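Two Hands at the Long Table

Khải Trình came to the Wakgate workshop in September with one bag of tools and a plan that he now calls too big. He wanted a robot that tidies a table. He pays 60 a month for his place, and most evenings he is the last person to leave.

The grippers gave him the most trouble. The first fingers he printed were round at the ends, and they let go of anything smooth. The present ones are black, square and quite ugly, but he is fond of them. He holds one in each hand and does the tidying himself, very slowly, so that the arms can learn it later.

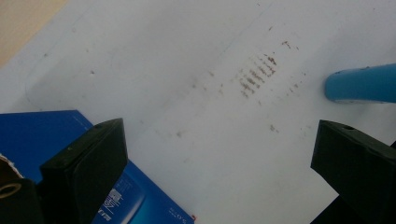

He keeps all the settings in a paper notebook, which surprised me. The motor boards come from Le Roux, second hand, and he has already burned one. "I was tired and I connected it backwards," he says. "Now I stop at ten o'clock - most days."

What he wants next is softer contact. A bottle and a cardboard box do not need the same pressure, and his software, which he named Grirunell, still treats them nearly the same.
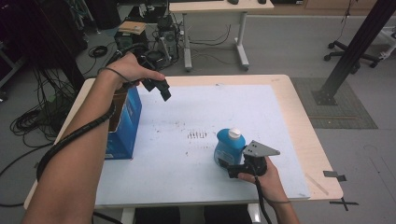
Can a beginner build such a thing at home?
With patience, a simple pair of grippers is possible on a kitchen table. The arms are harder, and Khải Trình advises to find a shared workshop before buying any motors. His own budget was 2000, and he passed it before the second arm could move.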